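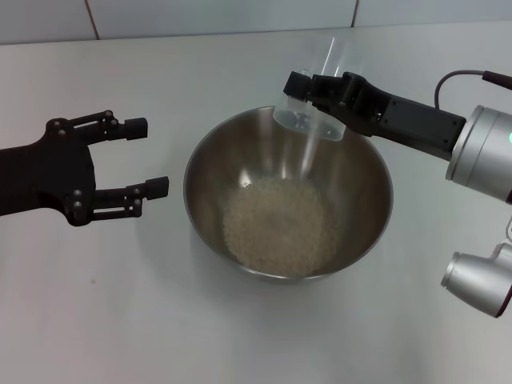 Hadex Two-Arm Kitchen Station: Frequently Asked Questions

Last updated 05/10/2023

General

What is the Hadex station?
The Hadex station is a pair of robotic arms supplied by Germont for measuring, pouring and transferring dry ingredients on a worktop. It is offered to catering colleges, test kitchens and small food producers. It is not offered for home use.

What is included in the hire?
The standard hire comprises two arms, two black two-finger grippers, the control cabinet, the cable set and an emergency stop button. Bowls, cups and other vessels are provided by the customer. Delivery, fitting and one day of training are included within the United Kingdom.

What does it cost?
The station is hired by the month at £1,795 excluding VAT. Customers who commit to a full academic year should ask for a separate quotation. A refundable deposit of £740 is payable on signature of the agreement.

May the station be purchased outright?
Not at present. The Tomić single-arm unit remains available for purchase, and details may be obtained from the sales office.

Use

Which ingredients can be handled?
The station has been approved for uncooked rice, lentils, dried peas, sugar and coarse salt. Flour and other fine powders are not approved, as dust may enter the joints of the grippers. Liquids may be poured only where the optional splash covers have been fitted.

Which vessels are suitable?
Clear plastic cups with straight or gently sloping sides give the best results. Very soft disposable cups may be crushed and should be avoided. Stainless steel mixing bowls are recommended for receiving ingredients. Glass must not be used.

Do both arms work at the same time?
They may do so. For a simple transfer from cup to bowl, one arm usually holds and tilts the cup while the gripper on the other is left open and clear of the bowl. The second arm may instead be set to steady the bowl where larger amounts are poured.

How is a pour taught?
An operator guides the arm by hand through the movement and saves it on the control screen. The angle and speed of the tilt can then be adjusted. No knowledge of programming is required. Saved movements may be copied between stations of the same model.

Does the station weigh what it pours?
The standard station does not. The Ederis scale plate, available as an extra, is placed beneath the bowl and halts the pour at a chosen weight. Without it, customers should fill each cup to the required measure beforehand.

A few grains remain in the cup after pouring. Is this a fault?
No. Light grains may cling to plastic, particularly in dry rooms. Adding a short pause at the end of the tilt generally helps.

Installation and safety

What kind of surface is needed?
A level, fixed worktop with a smooth, wipeable finish is required. Cables must be routed above or behind the arms and must not lie across the working area.

Who may operate the station?
Only persons who have completed the training day may operate it without supervision. Students may use it in the presence of a trained member of staff, with no more than 8 persons in a group.

How should the grippers be cleaned?
The station must be switched off first. The fingertip pads should be wiped with a damp cloth after each session, and the finger joints brushed out weekly. The grippers must not be placed in a dishwasher or held under a tap.

Support

How is a fault reported?
Faults should be reported to the service desk, led by Ignacio Mahmoud, quoting the serial number on the control cabinet. A replacement gripper is normally sent on the next working day.

How may a demonstration be arranged?
Requests should be addressed to Noemi Benavides, Customer Training, stating the ingredients of interest and the preferred month.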